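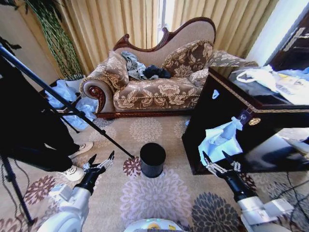 The crates from Bremau came in on Saturday, 3 of them, with the customs tape still on. Dilwyn Mostyn signed for them at the loading door and sent the driver to the canteen for soup.

The show was called "Salt Roads" and had been to Varnach before this. After Dedolham it would go on the road again, up to 10 towns in all. Dilwyn had read the catalog twice. He knew which crate held the merchant's scales and which held the boots.

He opened the boots first. They had been pulled out of a mine shaft by a man named Marinescu, and they were small, a child's or a short woman's. The left one had been mended at the toe with a different leather. The condition report said "old repair, stable." He checked it against the photograph, wrote "no change" and initialed the box.

His daughter called at four.

"Are you coming to dinner?"

"I have two more crates."

"You said that last time – it was Vikings."

"It was coins," he said.

She laughed and told him seven o'clock, and not to bring wine. He said he would try.

The second crate was only the case labels and the big map. The museum in Bremau had insured the lot for 1,800 a day in transit, and he supposed most of that was for the scales. Nobody had asked him what he would have paid for the boots.

At half past six he turned the lights in the store down and went back to look at them again. The mend had been done with 80 stitches, according to the catalog, very close together. Somebody had sat down one evening and done that, and the person had gone on walking.

He closed the lid, left the third crate for the morning and went to find his coat.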